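Lorkora Community Help > Kitchen & Home > Small spaces

What do you do with the odds and ends that live on the table?

Posted by Štěpánka Vlček, April 2018

Hello all! We moved into a flat in Willstead a while back and the kitchen has one white table shoved up against the wall and hardly any cupboards. Everything small ends up on it. I clear it, I go to work, I come back and there's a lime, a coffee capsule, chewing gum and a bottle that should have gone back on the shelf. I've tried a fruit bowl (became a key bowl) and a tray (became a second table, basically).

I don't mind a few things being out, I just want to be able to put a chopping board down without moving half the shop first. I can spend up to 100 on it but would rather not. Has anyone cracked this?

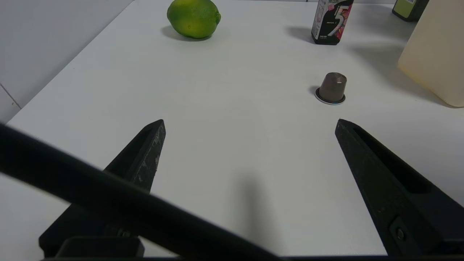 Replies

Keyvan Vahidi

Get a shelf.

Parvaneh Heydari

Ooh, I had this exact table problem and I'm afraid I went a bit mad over it one November — drew a plan and everything. What worked for me was sorting by where a thing gets used and forgetting about what sort of thing it is. Coffee capsules go in a jar right beside the machine, and the spares stay in their box in the cupboard. Gum goes in your bag or coat pocket, it has no business in a kitchen! Limes I keep in the fridge door, they last much longer there than they do out on the side, and if one's going a bit yellow just use it that night.

Bottles are harder. Mine stand in an old loaf tin at the wall end of the table, so if one drips it's only the tin that needs a wash. Tall things against the wall, front half of the table clear, and I'm quite strict about it (my husband would say very strict).

The other thing is a plastic tub for anything you can't place. I empty it when it's full and am always amazed at what's in there. Don't get one with a lid, you'll only put things on top of the lid.

Raimonds Baranauskienė

Agree with Parvaneh on the tub, though ours never gets emptied. I bought a Moradi hanging rack for the wall, the narrow one with 2 rails, and it took the bottles and the capsules off the table straight away. Check your wall first, mine was hollow where I wanted to drill and I had to shift the whole thing along. You'll want the proper fixings for that.

Štěpánka Vlček

Thank you! Loaf tin is happening tonight. Keyvan, which shelf?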